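Wire hat form

Print this page | E-mail this page

A wire hat form is an open stand of bent wire or thin rod on which soft headwear is kept or displayed. It is also called a wire hat stand or, in older shop inventories, a skeleton block. Unlike the solid wooden block used by milliners, it is not intended for shaping under steam or pressure.

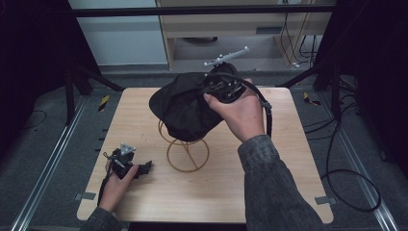
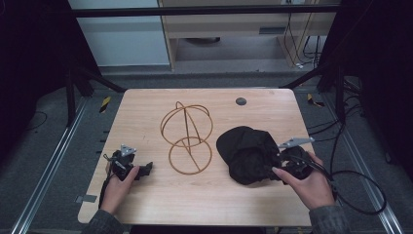 Brown wire forms with soft black fabric items, on a wooden tabletop.

Construction

The common pattern has two rings. The lower ring lies on the supporting surface and acts as the foot. The upper ring is smaller or of similar size, and may be level or set at a tilt. Rods passing over the upper ring give a low dome that holds the crown of a hat away from the table. A single rod is often carried diagonally across the lower ring as a brace.

Joints are spot-welded or brazed on most factory-made forms. Hand-made forms may be bound with finer wire instead, and these tend to loosen at the crossings — a fault that can be felt by pressing lightly on the crown.

Finishes include lacquer, plastic coating and plating. Copper and brown tones are usual for shop display. Bare steel is unsuitable in damp rooms because rust marks are difficult to remove from cloth linings.

Use

Soft caps, berets and knitted hats have little structure of their own and fall into folds when laid flat. On a form, the crown is opened by hand and lowered over the dome, and the band is then drawn down evenly. Removal is done by lifting at two opposite points of the band. Pulling from one side can catch the lining on a rod end or tip the stand.

Stiff felt and straw hats are less suited to the open pattern. The rods bear on narrow lines and may leave ridges after long storage. A pad of acid-free tissue over the dome reduces this.

Collections

The Serkar collection of shop fittings holds 1,997 entries, of which 50 are wire forms for headwear. The handlist, compiled by Zohreh Shahbazi, divides them into six types according to the number and position of the rings. The two-ring form is entered as type 2.

See also: Hat block; Millinery; Shop fittings

Print this page | E-mail this page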